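4.2 Swapping fingers on the dish task 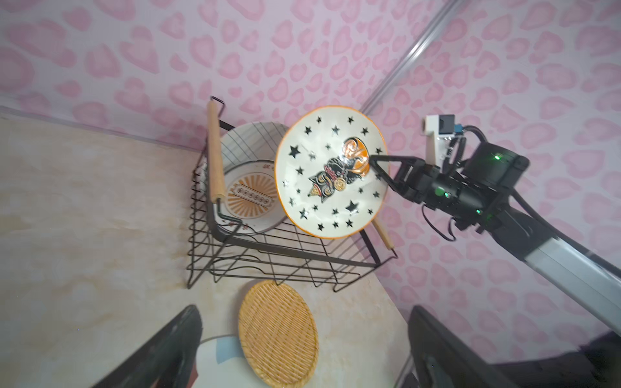 I'll admit I didn't expect the fingers to matter this much. When Siu-fong Tai and I planned the comparison, most of our arguing was over the controller, and the gripper was going to get a paragraph. Then we ran the plates. We tried 2 sets of fingers, the stock Darketti pair and the longer Viltau pair, on the same arms with the same policy, and gave each set 40 attempts at getting a plate by its rim and bringing it to the wire rack (see Figure 3 for a plate held near vertical, with a bowl already in the rack).

Ceramic is mean to grippers. A rim pinch gives you very little contact area, and the plate's weight all hangs off to one side, so any slip shows up as a slow rotation. The Darketti fingers got 80 percent of the plates into a slot. The Viltau fingers did worse at first, and I was ready to write them off, but Yung-ching Chien lowered the closing speed and most of the gap went away. We kept his setting for both sets and reran everything – the numbers in this section are all from the rerun.

The wrist camera gave us a different kind of trouble. Once a plate is up near the rack, the wires and the rim sit so close together in the view that our depth estimate gets jumpy. We tried the Dudimel filter on it, which smoothed things out nicely but added enough delay that the arm would sail past the slot. In the end we left the filter off and let the second arm's camera watch the handoff into the rack. I like this fix a lot! It costs us nothing when both arms are on the counter anyway.

All of the training came from the same 1,078 demonstrations, so the policy had no special practice with either set of fingers. Bowls we treat separately in 4.3, using the Tsao controller, and the failure modes there are pretty different.

Figure 3. Rim pinch on a plate beside the dish rack, seen from the wrist camera of the other arm.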